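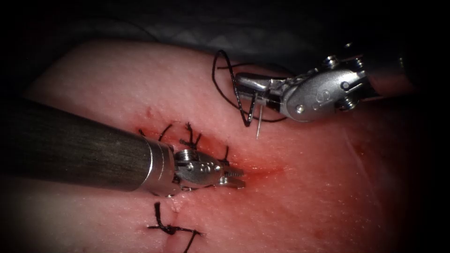 Instrument Evaluation on the Suture Bench – Frequently Asked Questions

Last updated 25 April 2024

What is being compared?
Wristed instruments for two-arm suturing on synthetic tissue pads. The left arm carries a grasper with serrated jaws, the right arm a needle driver. The needle drivers under evaluation are the Likum, the Karam and the Cundon. The grasper stays the same throughout so that differences in the results can be assigned to the driver.

Which controller do the arms run on?
Both arms run on the Enum controller, firmware branch 3. Motion scaling is set to 3:1 for all sessions. Sessions recorded at other scaling values are kept in the archive but are left out of the comparison tables.

What counts as a completed stitch?
The needle passes through both sides of the incision, the thread is tied, and both tails are cut. A knot that opens under the pull test is logged as a failure even if the pass was clean. Tail length is not scored.

Why is there no force reading for the jaws?
None of the drivers has a sensor at the tip. Grip force is estimated from motor current at the base of the shaft. Cable friction affects this estimate, and the error grows as the wrist bends. Treat the values as relative, and compare them only at similar wrist angles.

How is needle slip measured?
From the fixed camera. The needle angle relative to the jaw is marked at pickup and again just before the tip enters the pad. Passes where the thread or the other instrument hides the needle at either point are tagged "occluded" and dropped from the slip figures. They still count toward completion.

Can I use my own needles?
Curved needles only. Run the jaw closure check first – a thin needle can rotate in the Karam jaw at the default current limit.

How many passes are in the current data set?
435, all three drivers combined. Per-driver counts are in the header of each results file.

Do the drivers need recalibration after a swap?
Yes. Home the wrist, then repeat the tool center point routine before bringing the jaws near the pad. The Cundon has a longer distance from wrist to jaw tip, and an offset left over from another driver will put it into the pad.

Does blood-colored staining on the pad affect tracking?
It can. Needle tracking is mostly stable over red areas, but dark thread lying across the needle still causes dropouts. Lower the exposure before changing any thresholds.

Are the results valid for clinical use?
No. The pads do not bleed, move or tear like tissue. The bench ranks instruments against each other under fixed conditions.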